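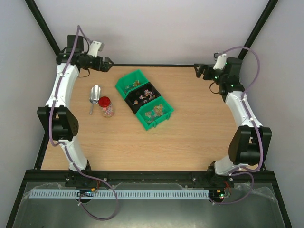

Sorting tray with three compartments, set at an angle. Lollipops and wrapped candy are in the middle one.

Sorting a Mixed Candy Bag in a Divided Tray

A big mixed bag of candy gets messy fast. Lollipop sticks poke through the paper bags, the small pieces sink to the bottom, and anyone looking for one kind has to dig. Sorting it in a divided tray takes a few minutes and saves a lot of digging later. The same method works for party favors, a classroom jar or the leftovers from a holiday.

Choosing a tray

Three compartments are enough for most households. With more than that you start making up categories to fill them. Plastic is easy to wash, and candy leaves a sticky film sooner or later. Look for walls high enough to stop round candies from rolling over into the next section. If the sections are different colors, it is easier to remember what goes where. A dark section shows up pale wrappers well, so pink, white and yellow candies are easy to pick out against black.

A drawer organizer will do the job if you already have one. So will a muffin pan, though lollipops don't fit in it.

Before you start

Wipe the table and dry it. Clear enough room for the tray and for a pile next to it. Turn the tray at a slant if that brings all the sections within reach of your working hand. Have a bowl ready for trash and a marker for labels.

Open the bag and pour out part of it. A full bag spreads across the whole table and you end up chasing pieces.

Sorting

1. Pull out the lollipops first. They are the longest pieces, and the pile is easier to see once they are gone. Lay them with the sticks facing the same way.

2. Add the hard wrapped candies. These can share a section with the lollipops if you are short on space.

3. Put very small items in a section of their own. They disappear under larger pieces otherwise.

4. Keep chocolate and anything soft in the last section, away from a sunny window. Mint should go in a separate container altogether, as everything stored with it will taste of mint by the end of the week.

5. Throw out anything with a torn wrapper.

If you are making favor bags, fill them straight from the tray. We did 16 bags this way for the spring social at the Skalham hall, with 6 pieces in each, and refilled the tray once. Put the flat pieces in first and the lollipops last, sticks down, then tie the bag below the heads.

Storing what is left

Move the candy to jars or tins with tight lids. An open tray is fine for an afternoon but not for a humid week, when hard candy starts sticking to its wrapper. Write the month on a piece of tape and put it on the lid. A jar marked March should be used before one marked June.

Small children should not be able to reach the jars. Hard round candies are a choking risk, and lollipops should be eaten sitting down.

Cleaning the tray

Soak it in warm water with a little dish soap. Sugar dissolves without scrubbing if you give it time. Use an old toothbrush in the corners, rinse, and stand the tray on edge to dry. Skip the dishwasher unless the bottom of the tray says it is safe, because thin plastic can warp.

Other uses for the same tray

Buttons, hooks and snaps
Screws from a piece of furniture you are taking apart
Beads, with a damp cloth under the tray to keep it from sliding
Seed packets, sorted by planting month
Batteries by size, with used ones kept out of the tray

Wash it well before it goes back to holding food. If it has held screws or batteries, leave it in the workshop and get another one for the kitchen.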